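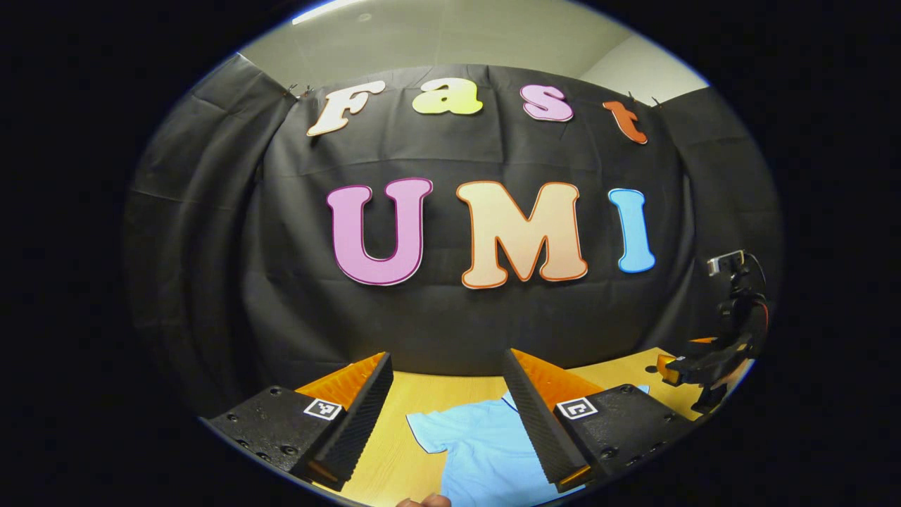 Letras recortadas em duas filas sobre tecido preto, com uma mesa de madeira clara à frente.

Perguntas frequentes sobre painéis de letras

Que tecido devo escolher para o fundo?
Na Brivis gostamos muito do preto, porque as cores claras e vivas sobressaem imenso (um amarelo-esverdeado ou um azul forte ficam lindos!). Se o seu pano vier dobrado da loja, conte com vincos: passe-o a ferro pelo avesso na véspera e guarde-o enrolado.

As letras têm de ser todas da mesma cor?
De maneira nenhuma! Pode pedir uma cor para cada letra, com contorno mais escuro, e misturar maiúsculas e minúsculas à vontade. O catálogo Zotard tem 231 modelos, por isso vá com calma e um cafezinho ao lado.

Como faço para a palavra ficar em arco?
Estenda o pano no chão, pouse as letras sem as fixar e afaste-se uns passos. Quando gostar do que vê, marque os lugares com giz de alfaiate. Uma letra mais inclinada até dá graça ao conjunto.

E se eu quiser tapar também os lados?
Junte um pano de cada lado do central e prenda-os em cima com molas. Vendemo-las em caixas de 24.

Quanto tempo demora a encomenda?
Quase 20 dias, um pouco mais em julho. Quem mora perto de Barros pode levantar tudo na loja, e para Bodton enviamos por transportadora.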